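Building an arm twice: first in the computer, then on the workbench

Tags: Makers, Workshop visits, Robotics

Stijn Hermans has been building a robot arm since last August in the shared workshop in Drimmont. His partner in the project is Lieven Nijs, who makes the metal parts. Hermans writes the software, and most of his evenings he spends in the simulator.

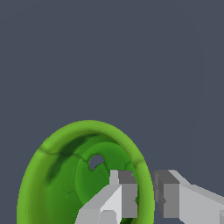
"People come in and ask me where is the robot," Hermans says. "I point to the screen and they are a bit disappointed. Then I point to the shelf, where the real one has no wrist at this moment, and they are more disappointed."

The two men call the arm Skisby. It has 7 motors, counting the one that closes the fingers, and it must one day pick up bowls and cups from a table and put them in a rack. Hermans chose this task after he looked at his own kitchen. A bowl is a difficult thing for a gripper, he explains, for the reason that there is no good flat side to hold. The arm has to take it by the rim, with one finger inside and one finger outside.

"In the beginning I tried to grasp the whole bowl from the outside, like you do with a can. My fingers open 10 centimeters and many bowls are wider than that. So I had to think about the rim, and then everything became more interesting. Where on the rim? From which angle? How deep do you go before you close?"

He did not want to find the answers with the real arm. During the first winter they broke a gear in the shoulder, when a wrong number in the program sent the arm into the table. Nijs needed three weekends to repair it.

"I was not angry," says Nijs, who came in halfway through our talk with a box of bearings. "But I said to Stijn, please, from now on you crash it in the computer first."

So that is what they do. The program puts a bowl in a random position, the simulated gripper goes to the rim, closes and lifts. Hermans lets it make 100 attempts in one run, usually while he is eating. In the morning he looks at the ones that failed. He keeps a notebook for this, a paper one, and he writes in it what he thinks went wrong before he opens the log files.

I asked him why the fingers in his simulator are so simple, only blocks. "The fingers of the real arm are also quite simple," he answers. "Lieven cuts them from aluminum bar and we glue rubber on the inside. I could make a beautiful drawing with every screw, but the computer has to calculate each contact, and with blocks it is much faster. I prefer to have more attempts and less beauty."

The objects gave him more trouble. At first he made his own models, perfectly round and smooth, and the arm became very good with them. Then Maarten Claeys, another member of the workshop, gave him a collection of shapes that he had made with a home-built scanner. These were rougher, with creases in the surface and sometimes a hole in a wall.

"My success went down in one evening," Hermans says. "It was painful, but I think it was healthy also. A hole is a real problem for my program. It looks for edges, and the border of a hole is also an edge. So it thinks maybe here is a nice place to grasp."

He could repair the models by hand, and Claeys offered to do it. Hermans decided to leave them as they were and to change the program. It now follows an edge all the way round and measures how long it is before it decides. He says the idea works well for bowls and less well for cups with a handle, where he still has no solution that he likes.

The money is modest. Up to now the two have spent 178 euros on the wrist alone, and Nijs is still not satisfied with it. The first version had too much play - you could move the fingers from side to side with your hand. The second one was stiff but so heavy that the elbow motor became hot. He is now making a third, with a belt.

When will the real Skisby lift a real bowl? Nijs looks at Hermans, and Hermans looks at the shelf. "Before the winter I would like to have the wrist mounted," he says. "Then we begin with plastic bowls. My wife was very clear about this point."

He has not decided what comes after. Claeys wants to try the program on his own arm, a smaller one. Hermans would rather finish the cups first. He has an idea about the handles, he says, and he turns back to the keyboard to show me, but the run from the afternoon is not ready yet.

Last updated: September 26, 2018

Recent workshop visits
Cor Stevens and his automatic greenhouse windows
A lathe for Petchrat: how the members moved it
Zdzisław Ziółkowski repairs old sewing machine motors
Nundar, a plotter made from drawer slides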